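Gridton Housewares support
Ticket 630: Felt table pad, smudges and cup tipping
Product: Drisent table pad, beige
Status: open

Opened by customer, November

I bought the pad to protect a white table. Your listing says cups stand on it as steadily as on the bare top. I have my doubts. A light cup set down near the rounded edge leans, and one went right over. 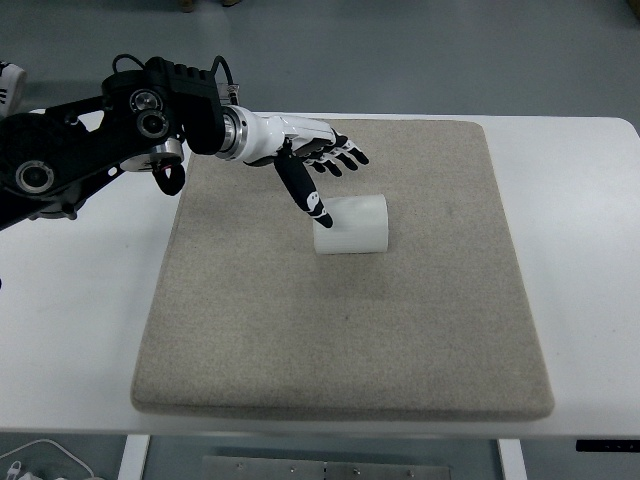

I also have darker smudges toward the middle. The care card says to blot with plain water, so I did that 6 times and let it dry overnight. If it helped, I can't tell.

Support note, 9:40 a.m.

Please brush the felt with a soft clothes brush, then try one drop of Grurine fabric cleaner on the underside before using it on top. For the tipping, keep cups a hand's width in from the edge. 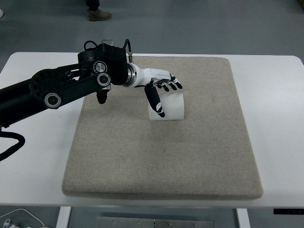 Ticket 630 | 2 min read | 184 views

Customer update, 4:15 p.m.

Brushed it. Some lint came up and the smudges stayed. I haven't bought the Grurine, and I'm not keen to pay for a second product to fix the first. As for the hand's width, that rules out a good part of the pad. Was the "steady" claim tested with anything lighter than a full mug? 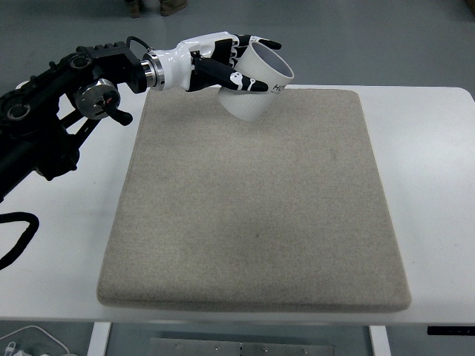
Carbone wrote that the brushing never did a thing on the same pad, and that a heavier mug stays put near the edge where a paper cup won't. Carbone gave up on the smudges after 13 days and turned the pad around.

Turning it around only moves the marks. I'd still like a reply about the listing. 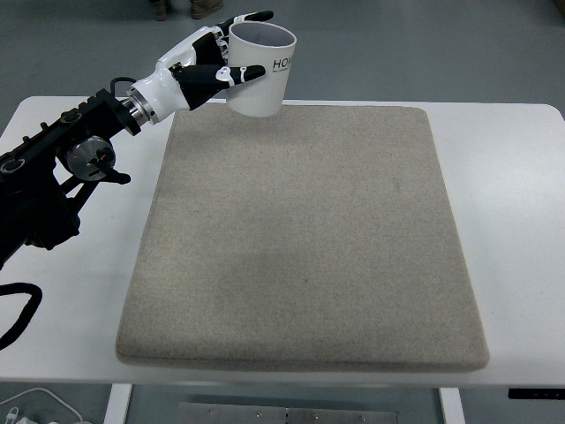
Can the pad go in the washing machine?
Hand wash only, in cool water, and dry it flat. The filling can bunch up in a machine.

Customer update, 6:05 p.m.

Fine, I'll hand wash it once. Please leave the ticket open until it's dry.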